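Redidby Clothing Room: progress report
2018-09-12
Prepared by Margareta Pîrvu for Marius Pascu, Vasiliu Fund

Dear Marius,

Thank you again for your patience over the summer, and for the kind note you sent with the second payment (I read it out at our morning tea and it went down very well!). I'm glad to say the clothing room is in much better shape than when I last wrote. We have sorted and folded 276 pieces since the grant began, and 112 of those have already gone out to families through the Joma shelter.

Folding has taken up more of our time than I expected when I filled in your form. Soft, wrinkly things are the slow ones, as they never want to stay in a square, and we now smooth each piece flat and turn the edges in before it goes on the pile. We also stopped sorting by color, pretty as it looked, and went over to sorting by size.
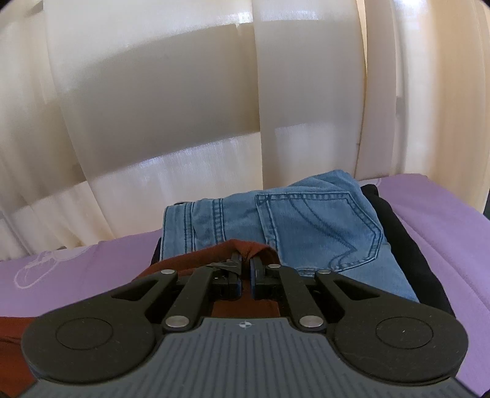 The sizes are working nicely. A mother looking for something for a ten-year-old can go straight to the right pile, and the rest stays folded for much longer than it used to. We are still short of children's sweaters and have more ladies' tops than we can place, so I have asked the Flekness branch whether they would like to swap.

On the money side, we bought four shelves and two rolling racks, and the receipts are attached. There is a little left over, which I would like to spend on labels and hangers before the October rush, if you have no objection. Do come by when you can, and I'll put the kettle on.

With warm thanks,
Margareta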